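BENCH RULES, NEW VERSION OUT

Quick one before the July freeze. The revised good practice sheet for two-arm bench cells is up, 2 pages, please read both. Replaces the old Stirnimen sheet, so bin any copies taped to walls. It covers the Skostevura cells and the Ansari room. Furero people keep their own rules for now but are welcome to borrow ours.

What's changed, short version:

Power strips. Flat on the table, never on the rail, never hanging. Strip goes to one side, with its own cord led away from the arms as far as the table lets you. If a gripper can reach the strip at full stretch, set a software keep-out zone round it. Yes, even for "just a quick test".

Cables. Loose cable on the table is allowed when the cable is the task (charging, plugging, coiling). Otherwise clear it. Arm cables get checked at the elbow before every session, by hand, arm powered down. Look for rubbing and flat spots. We pulled 534 session logs from last year and the most common stop reason was a snagged cable, by a long way.

Phones and anything else with a battery. No grip force above the level set in the sheet. Screen or back must not be the first thing a finger touches. Damaged, swollen or hot phone = stop, tell the cell lead, do not put it back in the drawer. Charge tasks are never left running alone. Not for a coffee, not for 20 seconds.

Handovers between arms. One arm moves, one waits. Both moving at once needs a signed risk note and reduced speed, 50 percent of normal or less. Gholamreza Fallahi signs those, give him a day or so.

Wrist cameras. Bracket screws go on the weekly check list now. A bracket that has worked loose throws the calibration off and then everyone blames the model.

Photos are from a phone and charger bench.

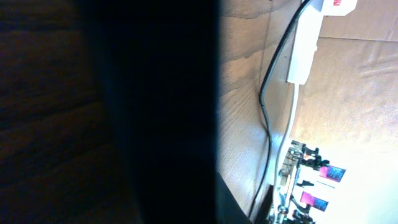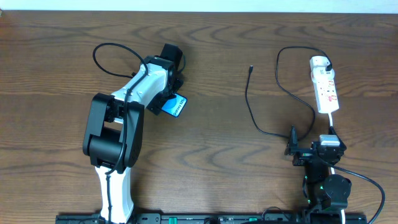
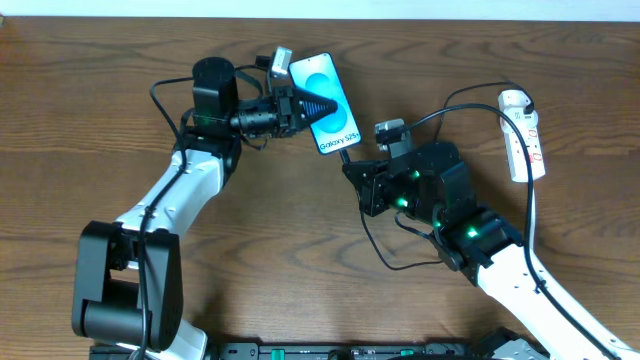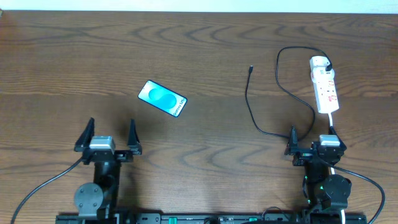 Photos: Skostevura bench cameras

Log sheets: new colum for "cable check done", initials only. Old sheets still ok untill they run out.

A few of you asked if the keep-out zone applies in teleop. It does. Slow down near the edge of it and dont override without a second person at the stop button. The second person does nothing else, so no laptop.

Comments on the draft to Gholamreza before the freeze. After that it's fixed till the next round. Still need someone to check the wording on battery storage, short job, shout if you can.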